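Build diary, September 27, 2019

Reading time: 2 min

Two grippers today, one in each hand, out on the floor by the fire extinguisher sign.
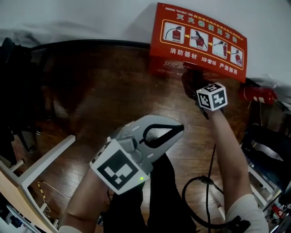
Morning

Got in before the others and put both grippers on to charge. Left one is still Hodura, right one is Plisau. Those names were Văn's idea back in July and they have stuck, even in the log files, so now I have to spell them right.

The job for the club this week is recordings for the tidying task. You hold a gripper in each hand and do the thing yourself, pick up, move, put down, and the software works out where your hands went from the white cube markers. Then the arm is meant to learn from that. Our target is 465 recordings before the show. At the start of the day we had 400.

I did a few slow ones first to get my wrists used to it. The gripper gets heavy if you hold it out in front of you. If I turn my left hand too far the big marker faces away and the tracking drops out, and then the recording is no good. I wrote "keep the cube facing you" on a sticky note. I should have done that in July.

Afternoon

Worked on round things. They are harder than boxes. With a box you can come in a bit crooked and the jaws straighten it for you, but a cylinder rolls off the tip unless the curved part is right behind it. Margaux Marchal came by to look at the tracking and told me to open the jaws wider and come in later. That was better for the left hand. My right is still clumsy – I close too early.

Tried the cable routing three ways and tripped on it in two of them. For now it goes across the floor behind my right arm. I want to tape it down before anyone else has a turn.

Total at the end of the day is 406. Six good ones is not many for a whole day. Most of the bad ones were lost tracking, and one was me forgetting to press start. At this speed we will not make it, so tomorrow Văn records and I only check the files.

To do
– tape the cable
– new rubber for the spare jaw
– ask Margaux for her calibration sheet
– rename the files from this morning, I put Plisau on both hands
– write up the round things for the Flerkby page

Went home tired. Right thumb is sore from the trigger. Soup, then bed.

Recent entries
Sorting the spare parts box
First try with two hands
Flerkby: what the judges want to see
Why the log was empty
Naming the grippers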